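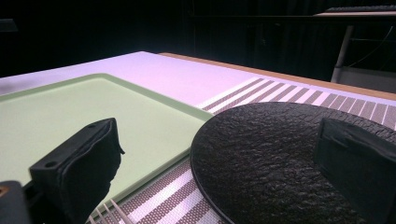
Since November I keep a small notebook with the rules we use when we record table-setting tasks with the hand-held gripper. On Friday Dorin Toma asked me to send him the rules, and I noticed that half of them were only in my head. So I write them down in this post, and he can complain in the comments.

The first rule is about the start position. The fingers must be fully open before the recording begins, and they stay open for one full second. In our first set of 489 recordings I did not ask for this, and 23 of them had to be thrown away, as we could not tell where the task started.

The second rule: no object is moved by hand between start and stop. If the fork slides off the placemat, then it slides off. We keep the recording and mark it as failed. Kazue Sasaki was strict about this when we worked together at Veltholm, and at that time I thought she was too strict. Now I have 1,356 recordings on the disk and I am of her opinion.

Third, change the layout often. We change it after every 50 recordings: plate to the other side, tray turned, another placemat. People like to put things back in the same place without thinking, me too. I tried tape marks on the table for one week and it made this habit worse.

Dark dishes need a special word. Our finger pads are black, and with a black plate it is hard to see in the video where the pad ends and the rim begins. I do not forbid black plates, homes have them. But I ask the person to approach the rim slowly and to make a short stop before closing.

Also please write the note on the same day. "Bad grip" is not a note. "Left finger touched tray before fork" is a note.

I still don't have a good rule for how long a break should be. At Larkau they stop every hour, I heard. My wrist would like it more often. If your group has this in writing, I would be glad to read it.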